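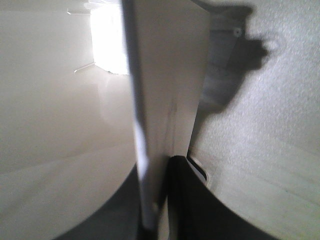
The Dinden Residence wishes to remind all departing guests that rooms are to be returned in the condition in which they were received. Guests of Room 194 are asked to note the following.

The gingham bedding is the property of the house and remains on the bed. Guests who have grown attached to it may apply in writing to the Bisgaard office, where 30 such letters are already held. The floor is to be swept from the bed toward the curtains. Sweeping in the other direction has been found to lengthen the room.
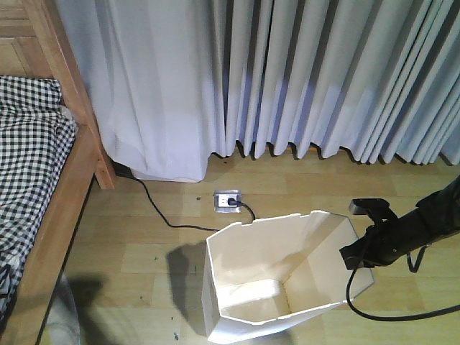
Room 194, bed and curtains.

The pleated curtain is not to be opened before 15 nights have been spent in residence. After that time it opens without assistance, and guests should greet whatever view is offered. Most have reported the sea at Reda — the house stands well inland. 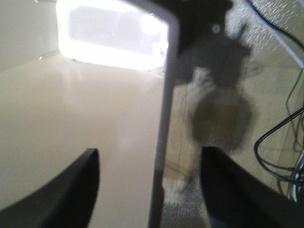
Page last changed: 21 August 2019

Light left behind in the room will be kept at the front desk until the end of August. It may be claimed with a key and a signature. Unclaimed light passes to the Flaltex collection, and the guest's name is entered in the register beneath that of the previous guest, in the same handwriting.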